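# The interview question that has everybody folding

December 15, 2021

If you've been anywhere near a group chat this week, somebody has probably asked you the bedsheet question. My sister-in-law sent it to me at breakfast, my dentist's receptionist brought it up while I was paying, and by Monday night I was lying in bed doing math in my head when I should have been asleep.

Quick catch-up for anybody who missed it. Satetti, the linen rental company that supplies hotels and vacation places across three states, has been hiring for its new office in Wynne. A woman who went in for a scheduling job posted the last question she was asked, and it took off from there. She didn't say whether she got the job (I checked, believe me).

So, the question. You have one flat bedsheet, and you fold it in half. Then you fold it in half again, and you keep going until you've made 12 folds. How many layers thick is it, and what would you do next?

Take a second if you want one. I'll wait!

The first part is plain doubling. One fold gives you two layers, two folds give you four, and you keep going like that until you land on 4,096. I got there on the back of a gas receipt, with one wrong turn at the eighth fold where I wrote 265 and then carried it along for a while feeling very pleased with myself. 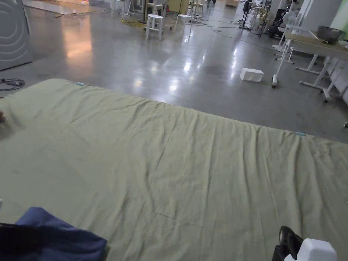 *A green sheet spread out flat, with a navy cloth on top.*

The second part is where people are fighting. "What would you do next?" could mean pretty much anything. One camp says the right answer is that you'd stop, because a bundle 4,096 layers thick would be taller than you are and you never could have folded it that far in the first place. Another camp says the company wants to hear you'd unfold it and check your work. And a loud third camp says it's a bedsheet, you'd put it in the closet, and anyone who wants more than that from a person applying to do schedules should be ashamed.

I tried it at home, of course. I had a queen-size flat sheet and a lot of confidence, and I got to six folds before it turned into a sort of brick that kept springing open on me. My husband got to seven by kneeling on it, and I'm not counting that one.

Satetti put out a short statement on Tuesday. The company says the question has been part of its interviews since July, that it's meant to be "a friendly way to hear how people think out loud," and that there's no single correct answer to the second part. It also said candidates get 14 minutes for it, and that got folks going all over again — the woman who posted it says she was given more like two, with a phone ringing in the next room the whole time.

I have mixed feelings here. I've sat through a few of these myself. Years back I interviewed at Badel, the office furniture place, and a very serious man asked me how many chairs I thought there were in the city of Sandia. I said 40, panicked, and then said "thousands." He wrote both of them down. I did get hired, and in all the time I worked there I never once had to guess how many chairs were anywhere.

Still, I see the appeal from the other side of the desk. Once I was the one doing the hiring, I read 20 resumes in a row that all said "detail-oriented," and by the end I'd have asked a person about bedsheets or bananas or anything else just to hear a real voice. You do learn something when you watch someone get stuck. I only wish companies would tell people ahead of time that an odd one is coming, so the nervous folks get a fair shake along with the quick talkers.

As for whether it'll stick around, Satetti says it's "reviewing" the question now that the whole internet has the first half of the answer. The Wynne office is still taking applications for scheduling and dispatch, and the listing says nothing at all about folding.

If you've been asked something stranger, send it in and tell me what you said. I'll run the best ones next week — and if you've got a fitted-sheet version, please keep it to yourself. I'm still worn out from the flat one.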